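The Egg Problem

21 July 2023, by a member of the Kultanside shed
7 min read
Last updated in the week of posting

The arm had been able to pick up the egg since June. It could pick it up from the left or from the right, and once, when my sister-in-law was over and nobody had asked it to, it picked it up and held it over the sink for the whole of lunch. Picking up was finished. What it could not do was put the thing down.

We had built it in the shed behind my house, the three of us, on Thursday money, as my neighbour called it, meaning whatever was left by then. The joints were Barier, second-hand, bought as a lot from a closing-down sale that also obliged us to take a dentist's lamp. The controller board was a Koval, new, 1,149 including postage, and we did not talk about it in front of our families. Everything else was aluminium offcuts and zip ties, and a quantity of blue tape that I would rather not go into.

The aim had been modest. My neighbour wanted an arm that could water her tomatoes. The retired bus driver from the end of the road wanted an arm that could play draughts, so that he could beat it. I wanted, I think, to be out of the house. We had compromised on the egg, on the grounds that it was small and roundish and that anything that could look after an egg could presumably be trusted with a tomato.

It was a pink egg, the same colour as the bathroom I grew up in. My neighbour had brought it round in a yellow basket with loops all along the rim, and from the first evening it was understood that the job was the basket. The egg went in the basket. If the egg was in the basket and upright, we could all go home.

"Those loops," the bus driver said, that first evening, and drank his tea.

He was right about the loops. They stuck up like the railings round a bandstand. If the arm came in low, it caught one and dragged the whole basket towards the door. If it came in high, it let go high, and the egg arrived in the basket the way a suitcase arrives on a carousel. It bounced out. It rolled off the table, under the bench, and into the part of the shed where the previous owners had kept something with legs.

I proposed a different basket. There was a perfectly good bowl in the kitchen, with a plain edge, and I went and fetched it. My neighbour looked at the bowl and then at me, as if I had suggested moving the goalposts to nearer the ball, and I took it back to the kitchen.

So we made the table nicer instead. People who can't fix the machine always do something to the table. We put it against the wall and cleared off the drill and the biscuits. The bus driver laid a bit of clear plastic sheet down for the basket to stand on, his theory being that it would slide less. My theory was that it would slide more. We tested both theories on the same evening and got the same result, so each of us went home pleased.

Then there was the matter of the program. I had written it, and I defended it for longer than I should have. It had a number in it, 500, that told the arm how long to wait in milliseconds between arriving and letting go. I had picked it because it looked like the sort of number that would be in a program. My neighbour, who had done the payroll for a bus company (the same bus company, as it happened, and she and the driver had opinions about 1998), asked what would happen if it waited longer.

"It would be slower," I said.

"Is it in a hurry?"

I changed the number. The arm came across, stopped over the basket, and waited. Half the wobble I had been blaming on Barier went out of it while we watched. Then it opened and the egg fell on its side, but inside. The driver said "Well, now," and we had the biscuits back out.

After that it was fiddling, and I won't pretend I remember the order. We lowered the wrist a touch. We took a zip tie off and put it back on. Someone at Tukia, the spares shop on the ring road, told me over the counter that our gripper pads were too sticky and that we should dust them with talc, so for one whole evening the shed smelt like a christening. The egg went in on its side, and on its other side, and twice went in properly and was flicked out again by the arm on its way home, like a man leaving a restaurant with the tablecloth in his belt.

My neighbour wanted the arm to go straight up before it went anywhere else. I explained that it already did. She got down with her chin on the table and said it did not. I got down with my chin on the table too. It went up and a bit left. It had been going up and a bit left for weeks, and I had been standing on the wrong side of it with a clipboard.

I took the bit left out. It was one minus sign.

It was ten to eleven by then and the driver had his coat on. He has a rule about eleven. I pressed the key, and the arm went over with its usual noise, like someone moving a wardrobe in the flat upstairs, and came down, and stopped, and had its long think. It opened. It went up, only up, and then away to its corner, and not one of those loops so much as twitched.

We stood about. My neighbour said she supposed it would be the tomatoes next. The driver said that draughts are flat, and flat is easier, and anybody could see that draughts came next. He had taken his coat off again to say it. I said we ought to run the egg another 12 times first, to be sure, and they both looked at me, and my neighbour put the kettle on and told me not to touch anything.

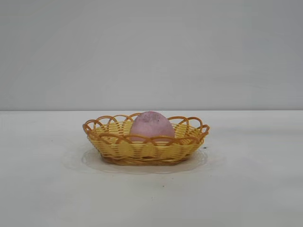
The egg, in the basket, upright. Kultanside, ten to eleven.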